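Mendeck 补货机器人 采购前现场检查表(饮料货架工位)

用途:决定是否列入下一年度预算。每项填"合格""待改""不合格",备注写在项目下面。周三上午营业前检查,测试区已拉隔离带。

## 一、场地

- [x] 通道地面平整,无线缆横穿:合格
- [ ] 地面反光:待改
 - 强光直射时地砖发白,要求供应商说明对识别的影响。遮光帘费用单列,不并入整机报价。
- [x] 急停按钮在操作员伸手范围内:合格
- [ ] 隔离带宽度:待改
 - 现有隔离带只挡正面,侧面顾客可以绕进来。正式采购需加 Troker 可移动护栏,预算 2000 元。

## 二、货架与商品

- [x] 层板固定牢靠,前沿无毛刺:合格
- [ ] 瓶装商品摆放:待改
 - 上层可乐和绿瓶黄盖饮料都立着,下层蓝标瓶有横倒的。倒瓶如何处理,合同里要写明由谁负责。

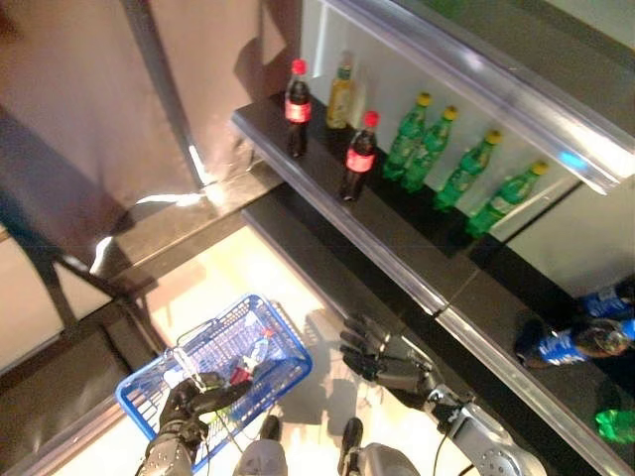 ## 三、手部与购物篮

- [x] 左手握提手:合格
 - 用的是门店现有的蓝色塑料篮,金属丝提手,不需要另购专用容器,此项预算删除。
- [ ] 篮子满载:待改
 - 篮内只放了小件,不能代表日常负荷。验收时按满篮重做,连续 50 次,掉落一次即记不合格。
- [ ] 手臂旁外露线缆:待改
 - 两侧都有细黑线,靠近篮子和货架前沿时有钩挂风险。要求加护套或改走线,费用由供应商承担。
- [ ] 手指夹伤防护:不合格
 - 报价资料里没有夹持力数据。补齐之前不进入比价。

## 四、足部与站位

- [x] 脚尖与货架底座不接触:合格
- [ ] 断电后的姿态:不合格
 - 双足机型断电后可能倾倒,供应商只作了口头说明。需提供书面方案,吊架或支撑架是否另收费也要写清。

## 五、预算备注

1. Mollel 的报价含一年保养,Wulov 的不含,两家要换算成同一口径再比。
2. 备用手指按易损件列,单价未报,先留空。
3. 员工培训按 21 人计,分两批,不占用营业时间。
4. 验收期内故障停机超过 100 分钟,尾款顺延。

## 结论

暂不下单。两个不合格项补齐材料后复查,待改项可在复查时一并确认。预算先按租用方案上报,12 月前换成正式报价。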